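# The Store That Kept Changing Its Name

The Wattimena store in Pravine has had four signs over its front door, and you can still read bits of all of them if you stand across the street in the late afternoon, when the sun comes in low and the old paint shows through the new.

The first one went up in 1929. Wattimena sold flour, lamp oil, nails and, for reasons lost to the family, a great many hats. The hats stayed in stock until the sixties. The founder's grandson once told the local paper that every one of them had been a bargain, though he was speaking of the price the store had paid.

By then there was a second branch, in Notach, twice the size and half as busy. Notach people shopped in Pravine, where they could complain about Notach in peace. The family kept the branch open anyway and used the upper floor to store the hats.

Then came Cutero. Cutero was a discount chain with yellow carts and a deep belief in canned peaches, and it bought both stores over one long November lunch. The carts arrived within the week. So did the second sign, which spelled Pravine wrong and hung there for a year and a half before the correct one replaced it. The sign painter billed for both and was paid for both.

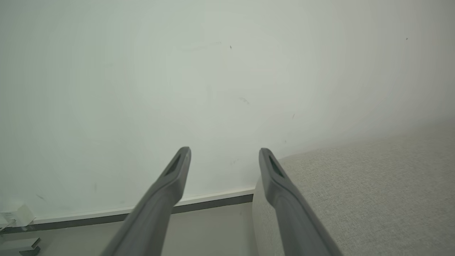 *Vol. 100, No. 11*

Ningsih Subramaniam started at the Pravine store as a Saturday cashier in the Cutero years and now runs it. She remembers the handbook, which had a chapter on smiling.

"You were supposed to do it by the second item," she says. "If they only bought one thing, I guess they were out of luck."

Head office liked handbooks. It also liked plans – a new one most springs, each with a floor map showing where the bread would go this time. Regular customers learned to follow the smell. When the chain finally ran short of money and began selling its smaller stores, the bread had just been moved next to the motor oil.

Subramaniam and a handful of the staff bought the Pravine building. The Notach one became a gym, then a church, then a different gym. The new owners talked for a month about what to call the place and considered, among others, Fresh Pravine, Pravine Fresh and simply Food. In the end they noticed that everyone in town had gone on calling it Wattimena through all of it, including the people who worked there, and including the Cutero regional manager when he was tired. So the fourth sign says what the first one did, in slightly cheaper letters.

The store now carries 2453 items, according to the stock system, or 2452 if you believe the woman who does the shelves and has never once laid eyes on the quince jelly. Bread is by the door. The peaches sell better than anyone would like to admit.

One yellow cart survives. It has a bad front wheel and pulls hard to the left, toward the dairy case, and Subramaniam says yogurt sales would suffer without it.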